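Suchbegriff eingeben
Suchen

Billeck: Iltero sammelt Becher-Griffe für ein lernendes System

Dezember 2021

Ich war letzte Woche bei Iltero in der alten Spinnerei und muss das schnell aufschreiben, solange ich noch alles im Kopf habe (mein Notizblock ist, sagen wir, lückenhaft). Die Firma hat dort mit den Aufnahmen für Nimotel begonnen, ein Projekt, in dem zwei Roboterarme lernen sollen, einen Tisch mit Bechern und Gläsern aufzuräumen. Gelernt wird an Beispielen, und diese Beispiele müssen erst einmal gemacht werden! Genau das läuft seit diesem Monat, und zwar ziemlich fleißig: 34 Stunden Material sollen zusammenkommen, ehe überhaupt das erste Training startet.

Rhea Gatchalian leitet die Aufnahmen. Sie hat mir als Erstes erklärt, was bei Nimotel als Beispiel gilt, und das ist enger gefasst, als ich gedacht hatte. Ein Beispiel beginnt mit einer bestimmten Anordnung auf dem Tisch und endet, wenn die Arme wieder in ihrer Ausgangsstellung sind. Dazwischen steuert ein Mensch, der Rechner schreibt mit: Kamerabilder, Gelenkwinkel, wann der Greifer auf- und zugeht. Wer mitten im Durchgang niesen muss, darf anhalten, das bleibt dann eben drin.

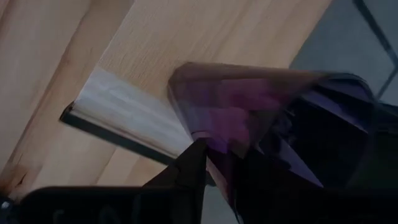

Überhaupt die Pausen. Ich hätte erwartet, dass man solche Stellen herausschneidet, aber Gatchalian will davon nichts wissen. Ein kurzes Zögern vor dem Zugreifen sei völlig in Ordnung, sagt sie, Leute zögern ja auch vor einem vollen Spülbecken. Gelöscht wird nur, wenn eine Datei beschädigt ist oder jemand die falsche Aufgabe gestartet hat. Daneben gibt es eine Spalte für Bemerkungen, in der Sachen stehen wie »zweimal nachgefasst« oder »Becher gedreht, weiter«. Ich habe eine Weile darin gelesen und fand es fast unterhaltsam.

Durchsichtiges ist schwierig

Das Geschirr ist bunt gemischt. Ein weißer Becher mit Henkel ist dabei, dann Orange, Gelb, Lila, vieles davon durchscheinend, und ein flaches Holzregal liegt auch auf dem Tisch. Die Auswahl stammt von Cherry Mae Pascual, die vorher Küchen geplant hat und jetzt bei Iltero die Aufgaben schreibt. Sie wollte unbedingt Farbiges und Durchscheinendes – beim hellen Holz sieht man durch so einen Becher die Maserung, und für eine Kamera ist dann gar nicht so klar, wo der Becher aufhört und der Tisch anfängt. Mit lauter weißen Tassen wäre man schneller fertig, meinte sie, aber dann könnte das System am Ende auch nur weiße Tassen.

Jede Aufgabe hat 22 Startanordnungen. Pascual hat sie auf Karteikarten gezeichnet, von Hand, mit Buntstift, und die Karten hängen an einer Schnur neben der Tür. Nach jedem Durchgang wird die nächste gezogen. Mal stehen zwei Sachen dicht beieinander, mal liegt ein Becher auf der Seite, mal steht etwas schon auf dem Brett und soll wieder herunter. Ganz genau muss man die Karte nicht treffen, ein paar Zentimeter Abweichung sind ausdrücklich erwünscht. Ich durfte selbst zwei Anordnungen aufbauen und wurde beim zweiten Mal freundlich ermahnt, weil ich alles so ordentlich ausgerichtet hatte!

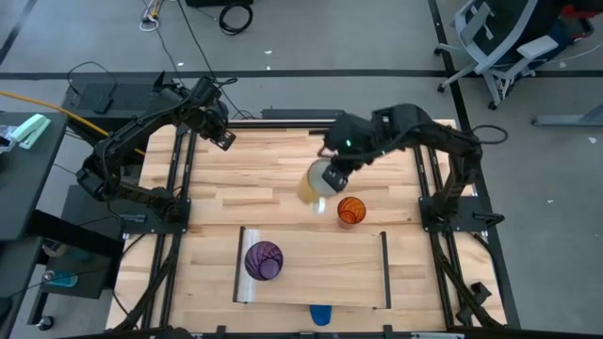 Fünf Leute, kurze Schichten

Gesteuert wird von fünf Leuten, die sich abwechseln. Länger als eine Dreiviertelstunde sitzt niemand am Stück dran, danach lässt die Konzentration nach, und das sieht man den Bewegungen wohl an. Ich habe es kurz probiert (ohne Aufzeichnung, zum Glück) und kann nur sagen: Respekt. Mit der rechten Hand ging es halbwegs. Sobald ich die linke dazugenommen habe, wusste ich nicht mehr, welchen Arm ich gerade anschauen soll, und bin mit dem Greifer ordentlich am Becher vorbeigefahren.

Interessant fand ich, dass die fünf sehr verschieden arbeiten. Eine Kollegin fasst fast immer von oben an den Rand, ein anderer kommt lieber schräg von der Seite. Vereinheitlicht wird das nicht. Gatchalian achtet nur darauf, dass jede Person jede Aufgabe macht, damit nicht eine Handschrift an einer bestimmten Aufgabe klebt. Dafür führt sie eine Tabelle, und die Tabelle wird strenger behandelt als der Urlaubsplan, so kam es mir jedenfalls vor.

Gefilmt wird mehrfach: kleine Kameras sitzen vorn an den Handgelenken der Arme, dazu kommt der feste Blick auf den ganzen Tisch. Die Bilder vom Handgelenk sind oft verwischt, wenn sich der Arm schnell bewegt, und auch die bleiben im Datensatz. Im späteren Betrieb wird es schließlich genauso wackeln. Am Abend geht alles auf einen Server, und am nächsten Morgen schaut Pascual eine Stichprobe durch, meistens mit Kaffee und bei offenem Fenster, was im Winter Geschmackssache ist.

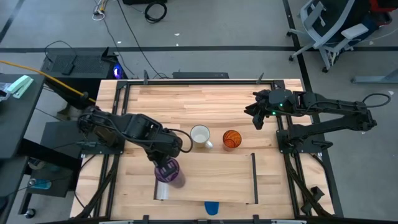
Wie es weitergeht

Bis zum Frühjahr wird weiter aufgenommen. Im April soll dann ein erster Stand des gelernten Systems bei Evangelista laufen, dem Kantinenbetreiber drüben am Güterbahnhof, der sich an Nimotel beteiligt. Dort geht es zunächst um einen einzelnen Tisch in der Rückgabe, außerhalb der Essenszeiten und mit Aufsicht. Ob das Regal dort dasselbe ist wie in der Spinnerei, war bei meinem Besuch noch offen, und ich hatte den Eindruck, dass darüber gerade recht lebhaft gestritten wird.

Mich hat auch interessiert, was passiert, wenn die 34 Stunden voll sind und es trotzdem nicht reicht. Gatchalian hat gelacht und gesagt, dann werde eben nachgesammelt, aber gezielt, also nur dort, wo das System daneben greift. Pascual hat dafür schon einen Stapel leerer Karten bereitliegen. Neue Buntstifte sind bestellt.

Wer selbst einmal zuschauen will: Iltero plant einen offenen Nachmittag für Leute aus Billeck, der Termin steht noch nicht fest. Ich gebe hier Bescheid, sobald ich ihn habe, und frage bis dahin auch noch nach, ob Kinder mitkommen dürfen. Das wollten nämlich gleich mehrere von euch wissen.

Diese Website verwendet Cookies. Mit der weiteren Nutzung erklären Sie sich damit einverstanden. Mehr erfahren
Akzeptieren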